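# Two Arms and a Toy Kitchen: A Conversation With the Builder of the Vallau Bench

*January 28, 2020*

The shared workshop at Cirham has long been known among its members for furniture repair and bicycle work. Over the past year it has also become the home of a two-armed robot bench, built by one member in the evenings and now open to others who have completed the workshop's safety session. The bench carries the name Vallau, after the street on which its first parts were stored.

The builder, a retired maintenance engineer who asked to be identified only by role, met with the newsletter to discuss how the bench was made, what it is used for, and what remains to be done. The conversation has been edited for length.

The project began with a single arm on a kitchen counter at home. The builder had bought it secondhand and spent several months learning to move it without striking the wall. "I had a working life of machines that did one motion, over and over, behind a fence," the builder said. "I wanted to find out what it would take to have a machine pick up a cup. I thought it would take a few weekends."

It took considerably longer. The arm could be driven to a position with little trouble, but the grip itself proved difficult. A cup approached from the side would tip. Lids were worse, as their knobs are small and the fingers had to arrive squarely on both sides. The builder kept a notebook of failed attempts and stopped adding to it at entry 216. "By then the entries were all saying the same thing," the builder said. "I was driving one hand and needing the other to hold the work."

The second arm was purchased the following June, and with it the project outgrew the house. An application for floor space was submitted to Cirham, which granted the northeast corner on the condition that the bench could be shut down from outside its enclosure. That requirement led to the first shared piece of work on the build. Another member, an electrician by training, wired a stop switch on each side of the bench and a third by the door.

The enclosure itself was the subject of some debate. The builder's first plan called for clear panels so that visitors could watch. Early trials showed that people walking past changed the light on the table, and the arms' cameras gave inconsistent pictures from one hour to the next. The panels were abandoned in favor of dark fabric hung on a frame.

"I was sorry to lose the panels, and I still hear about it from the bicycle people, who liked to watch," the builder said. "The fabric cost 64 dollars and the panels would have cost many times that. It folds, it can be washed, and I can take down a side when I need to get a wrench in."

Asked about the total expense, the builder was willing to give a figure. The bench had a budget of 2000 dollars when it moved into Cirham, excluding the arms, and the limit was kept. The largest item was the table, which had to be stiff enough that a sudden stop by one arm would not be felt by the other. The first table failed that test. It has since been given to the sewing group, where it performs well.

The arms are run by software the builder calls Davero. It began as a set of short scripts and was later rewritten with help from two younger members. A person guides both arms through a task by hand, the motions are stored, and the software then attempts the task with the objects shifted. The builder described its record with some caution.

"Davero is good at the reach. It gets to the neighborhood of the thing very well," the builder said. "The last inch is where we spend our evenings. A shiny surface will fool it, and so will a white object with another white object behind it."

For that reason the objects on the bench are chosen with care. Most are kitchen items and toy food, gathered from members' homes and from secondhand shops. The builder prefers them to the plain blocks often used for practice, as they differ in shape and finish and can be dropped without harm. A typical session begins with the objects spread over the table in no particular order. The operator then selects a short task, such as removing a lid or emptying a basket, and repeats it until the arms can complete it from several starting layouts.

"We set it out to look like somebody's counter before the dishes are done," the builder said. "If I line everything up, the arms look brilliant, and then I move one mug and they fall apart."

The grippers have been through more changes than any other part. Earlier fingers were narrow and made for the single arm at home. They bent under load and were difficult to see around, since the wrist camera looks past them toward the work. The present pair is broader, with a tapered tip, and members have asked for the drawings. The builder intends to place them in the workshop's binder once the fastening holes have been corrected.

The wrist view was a late addition. Until it was fitted, the operator relied on a single view of the whole table, which showed where each arm stood and gave little help at the moment of closing. With the two views side by side, the operator can watch the approach in one and the fingertips in the other. The builder called this the most useful change made since the move.
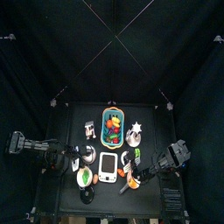
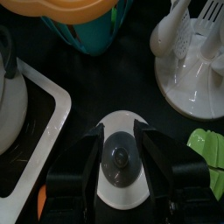 *The Vallau bench during work at Cirham: both arms over the table, first picture; the gripper fingers on either side of a white lid, second picture.*

Members who wish to use the bench are asked to attend one safety session and one supervised evening. Groups are limited to 5, including the operator, as the corner is small and the stop switches must remain within reach. No knowledge of programming is required for guiding the arms. Changes to Davero are reviewed by the builder and one other member before they are run with the motors on.

The builder expects the coming months to be spent on tasks that need both arms at once. The first will be to steady a pot with one gripper while the other lifts away its lid. A later goal is to pass an object from one hand to the other above the table, an exercise that has been attempted several times with poor results.

"One arm lets go too early, or neither lets go at all," the builder said. "I have had the two of them pulling on a banana until I reached for the switch."

A request has also come from Alemayehu, the neighborhood kitchen that shares the building's rear entrance, whose staff asked whether the bench might one day sort clean utensils. The builder declined to promise a date. The speed of the arms remains far below that of a person, and the guards needed for use beside food have not been designed.

When asked what advice might be offered to others considering a similar build at home, the builder spoke mainly of space and cable. Arms of this size need more clearance behind the shoulder than their drawings suggest, and the cables should be routed before the table is loaded. The builder had done both in the wrong order and lost most of a month to it.

"Buy the second arm last," the builder added. "Learn everything the first one can teach you. And put the switch where your hand already goes when you are startled. I moved mine three times before it was in the right place."

Sign-up sheets for supervised evenings are kept at the front desk. Donations of plastic kitchenware in good condition may be left in the bin beside it, marked for the bench.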